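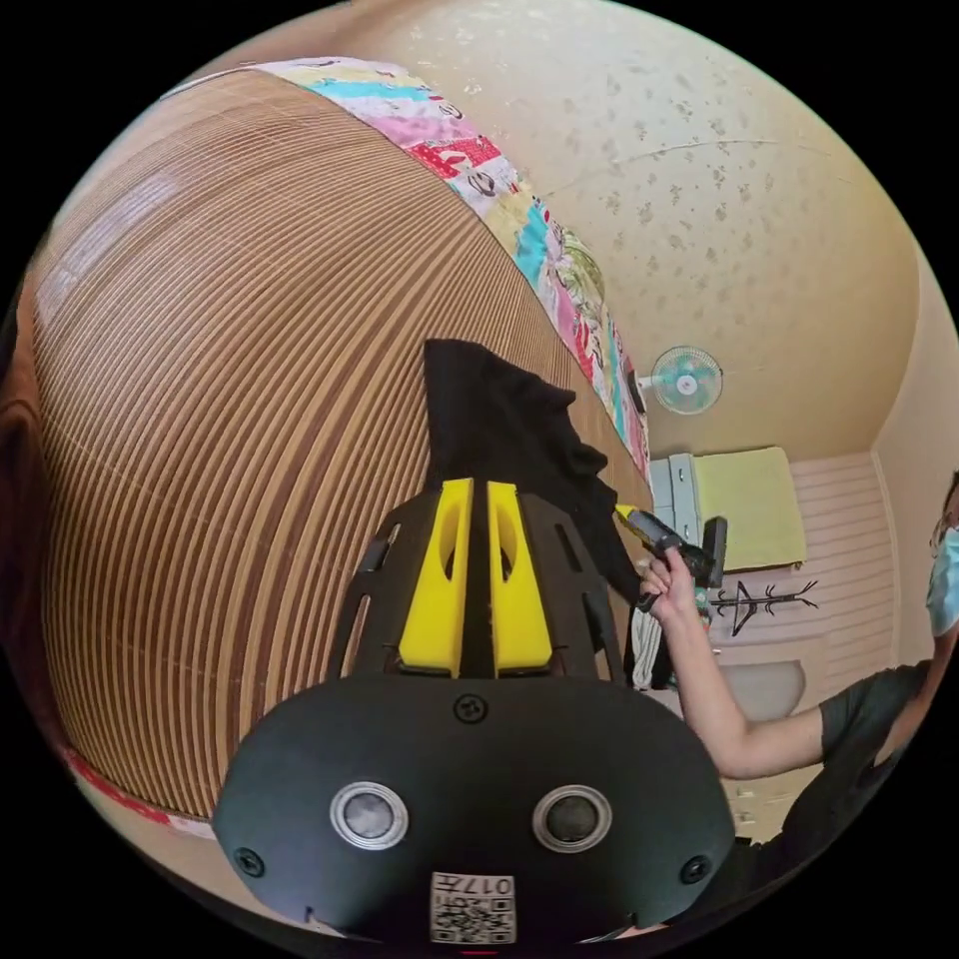 *Cloth work with the hand-held grippers, bedroom setup.*

# About Takcombe

We write software for robots that have to work in ordinary rooms. Perception, motion planning, control, and the tooling that holds those together. No hardware of our own. Small company, two offices - Undton for the planning and control people, Dromosby for perception and tools.

Started out doing contract fixes on other people's motion planners. Got tired of rewriting the same time sync code for every customer, so we kept a copy, cleaned it up, and that became Chauvin. Still our main product.

## What Chauvin does

Takes recordings from hand-held grippers and turns them into something a policy can train on. In order:

- lines up the clocks when two grippers are running together
- recovers the path of each gripper from wide-angle video
- works out finger opening, frame by frame
- flags stretches where tracking got lost, so somebody can look before it goes in the training set
- exports to whatever format the training team wants (we support 4, please dont ask for a fifth before April)

The planner sits on top. Checks a recorded path against the arm you plan to run it on and tells you which parts it can't reach. Saves a lot of bad afternoons.

Control side is plain on purpose. Loop runs at 100 Hz, everything logged, every log replays on a laptop. If a replay doesn't match the original run we treat it as a bug and it goes to the top of the list.

## What we're busy with

Soft stuff, mostly. Cloth folds over the fingers and hides them, and then the opening estimate drifts. Bedding with busy prints is fine for tracking, plain walls are not. Speckled wallpaper is somewhere in between - our feature matcher likes it up close and gives up further back. The next release has a new mask for the fingers and a slower but steadier fallback when the view is mostly wall and ceiling.
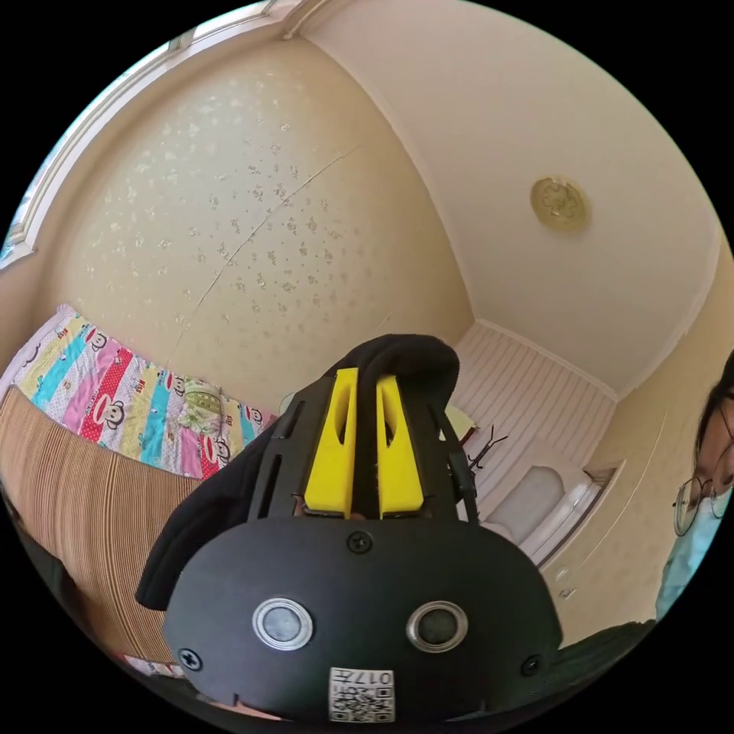
Ülle Kazlauskienė wrote to us that the replay tool was what got her group to switch, and that the docs for it were "two pages short of usable." Fair. The docs have since been rewritten, mostly. The section on calibration is still thin, sorry, its coming.

## How we work

Eight engineers. Everyone takes a turn on support, so the person answering your email has probably broken the thing you're asking about. Releases go out when tests pass. Changelog is public and written by hand.

Bug reports - send the log, the Chauvin version and the arm model. Screenshots of logs are less usefull than logs.

## Work with us

Two openings, both at Undton: one in trajectory planning, one in build tooling. C++ or Python, either is ok to start. Send code you wrote and a few lines on what you'd change in it now. Cover letter optional.

Page last updated December 15, 2021. Office addresses are on the contact page.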